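3.2 Hand cleaning of tiled bathroom floors

The second task group covers the cleaning of small tiled floors by hand, without a mop or a long-handled brush. It was included in the Stitenetti household study at the request of the Clodwood housing office, which had received repeated questions from tenants about grout care. Of the 212 cleaning episodes retained for analysis, 35 took place on bathroom floors. Figure 4 is drawn from one of these.

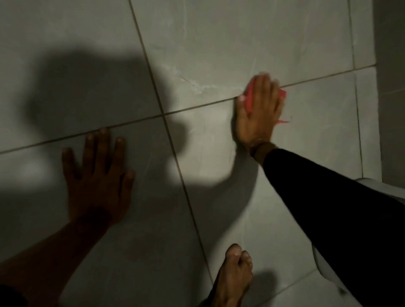
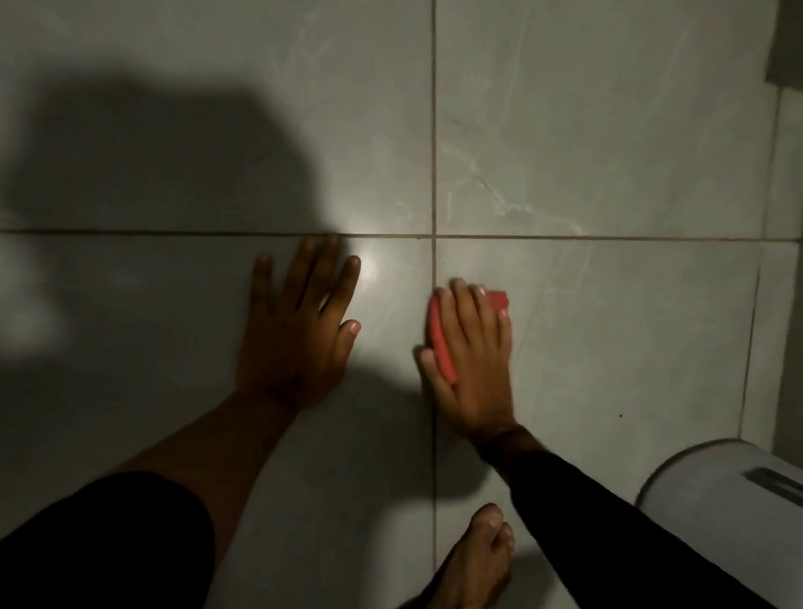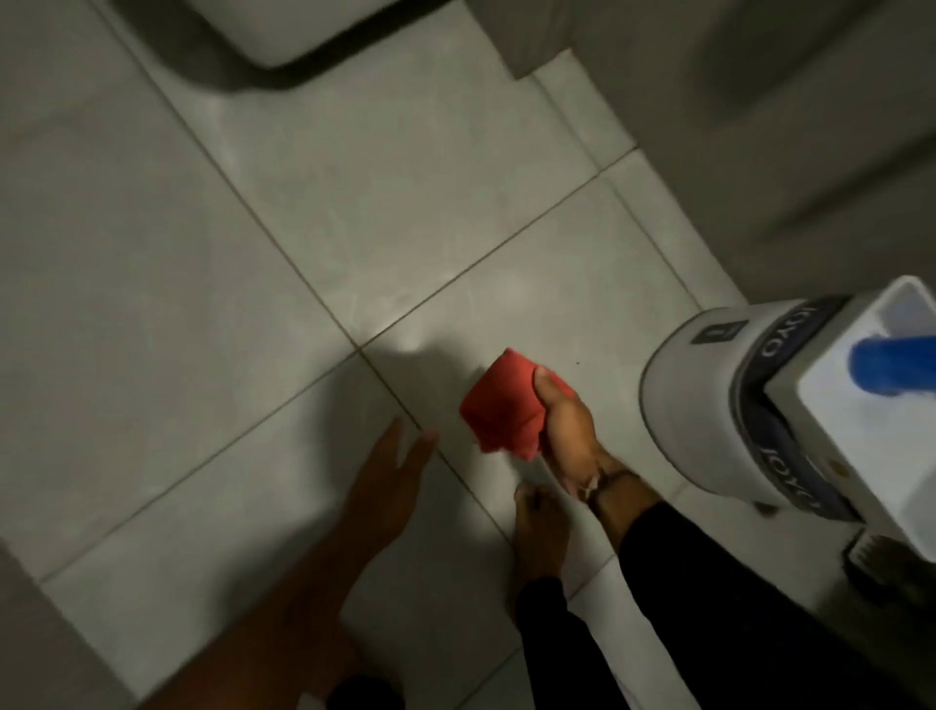
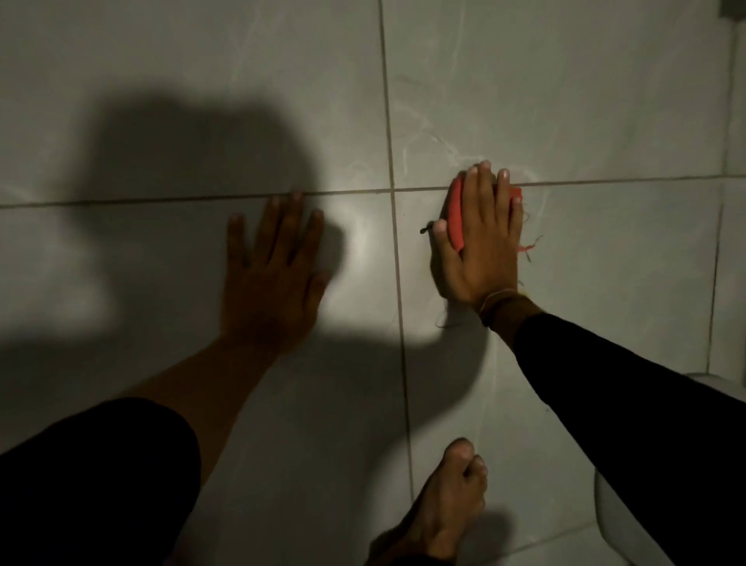
Figure 4. Floor cleaning by hand on light gray tile with darker grout lines.

Participants were given no instruction on posture, tools or order of work. They were asked only to clean the floor as they normally would and to stop when they were satisfied with it. Cleaning products were those already kept in the home. Where a participant asked whether a certain product was allowed, the field worker repeated the general instruction and recorded the question in the visit log.

Each episode was divided into strokes. A stroke was defined as one continuous movement of the cleaning tool in contact with the floor, ending when the tool was lifted, when it changed direction by more than a right angle, or when it came to rest. Under this definition the bathroom episodes contained 3,433 strokes. Strokes were coded for the surface under the tool (tile face, grout line, or the joint between floor and wall) and for the role of the free hand. Coding was carried out by two readers working separately, and differences were settled by Yulan Fang, who had not taken part in the home visits.

The coding of the free hand needs some explanation. Earlier accounts of household cleaning, including our own pilot work, treated the hand that does not hold the tool as idle. On a small floor this description is often wrong. In 22 of the bathroom episodes the free hand was placed flat on the tile for most of the cleaning period. A flat hand with the fingers spread can take part of the weight of the upper body and leave the other arm free to press. We therefore replaced the single code "idle" with three codes: support, contact without clear support, and no contact. The second of these was used sparingly, and only when both readers agreed that the arm was too bent or too relaxed to be carrying weight.

The free hand also limits the area that can be reached. A person leaning on one hand can work only within an arc around the other shoulder, and must shift the supporting hand before moving on to a new part of the floor. We refer to the floor cleaned between two such shifts as a station. Stations in the bathroom episodes were smaller than those recorded for kitchen floors, and their outlines often followed the fixtures and walls. Participants tended to finish a station before shifting, although several returned later to a spot they had already left -- most often one beside the toilet or along the door sill.

Grout lines raised a separate problem for coding. A soft tool is usually wider than the line beneath it, and a stroke that runs along a line will also touch the tile on one or both sides. We coded such a stroke as a grout stroke only if its direction stayed within a narrow angle of the line for its full length. Strokes that crossed a line were coded as tile strokes. This rule is strict and probably understates the attention given to grout, above all at the points where two lines meet. At those points many participants made short, firm, back-and-forth movements that did not follow either line. These were kept in the data with a note, and are treated separately in Section 4.

Light was poor in many of the homes visited. Bathrooms without a window depended on a single ceiling fixture, and a person bending over the floor can put much of the working area in shadow. Several participants said in the closing interview that they could not judge a floor until they had stood up and looked at it from the doorway. One of them, a tenant in the Vurkwood building, described going back down to the floor a second time as a normal part of the job. We did not measure light levels during the visits, and the effect of shadow on the number of repeated strokes remains open.

The stroke definition used here differs from that of the Luo protocol, in which a change of direction does not end a stroke. Counts under the two systems should not be compared directly. For readers who wish to apply the earlier rule, the coded sequences can be merged by removing the direction markers -- the remaining markers for lifting and rest are sufficient to rebuild the longer units. The duration of each episode is not affected by this change.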